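How a fashion magazine gets its pictures

Look at a fashion magazine in a shop. Maybe there is a girl in a yellow raincoat on the front, jumping over a puddle. It looks as if somebody met her in the street and took one quick photo. In truth many people have worked on that photo, and some of them began in March for a raincoat that is sold in autumn.

In this page we follow one set of pictures from the first idea to the printed paper. Our magazine is called Vuvameo, and the clothes come from a small maker with the name Prurnine.

First comes the idea

Before anybody touches a camera, the people of the magazine sit together and talk. What is the story of the pictures? Is it a picnic, a rainy day, a journey by train? They collect scraps of cloth, postcards, leaves and colours that they like and pin them all on a large board. This is called a mood board. "Mood" means feeling, so the board shows how the pictures should feel.

For our raincoats the mood board was full of grey sky and yellow things. There was even a lemon sweet on it, still in its paper.

Who does what?

The photographer takes the pictures and decides about the light. The stylist chooses the clothes and puts them together, for example a red scarf with a green coat. The stylist also carries a box with pins, clips and sticky tape. If a coat is too wide, it is closed at the back with clips, and from the front you do not see them.

The model wears the clothes. This sounds easy, but try to stand on one leg and look happy for two minutes! Models often wear winter coats in hot weather and summer dresses in cold weather, because the pictures must be ready long before the season.

There is also a person for hair and a person for make-up. An assistant holds things, moves lamps and finds the missing shoe.

Inside or outside?

Some photos are taken outside, in a park or by the sea. The place is called the location. Outside, the light is free of charge, but it does what it wants. A cloud comes and everything must wait.

Other photos are taken in a studio, a room where the light comes from lamps. What is behind the model is called the backdrop. It can be a big roll of white paper, a painted cloth or a wall with a pattern. A busy pattern makes a plain coat look stronger. With a coat full of flowers, a plain backdrop is usually better, or your eyes do not know where to go.
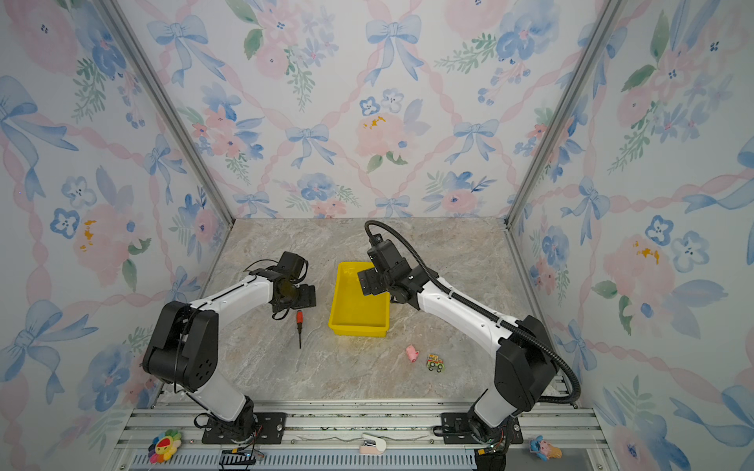 Roses, blue flowers and ribbons on the wallpaper, with a marble pattern underneath.

The long day

A day for pictures starts early. At our raincoat day the team made 2571 photos. It is a very big number, but a small movement of the hand or the hair can change a picture, so the photographer presses the button again and again.

Afterwards comes the choosing. From all these photos, 202 were good enough to look at a second time. Then 60 were left, and the magazine had room for up to 60 only if it printed some of them very small. In the end the pages had just a few.

Now a computer is used to make the colours right and to take away a bit of dust. Some magazines also change the face or the body of the model. You should know this when you look at such pictures. A person in a magazine may not look so in real life.

Words to remember

Backdrop: what stands or hangs behind the model.
Location: a place outside the studio where photos are taken.
Mood board: a board with things that show the feeling of the pictures.
Stylist: the person who chooses the clothes and puts them together.

Try it yourself

Choose one piece of clothing, for example a hat. Put it on a chair near a window. Take a photo with a plain sheet behind it, and then one with a curtain or a blanket with a pattern. Look at both photos next to each other. In which one do you see the hat first?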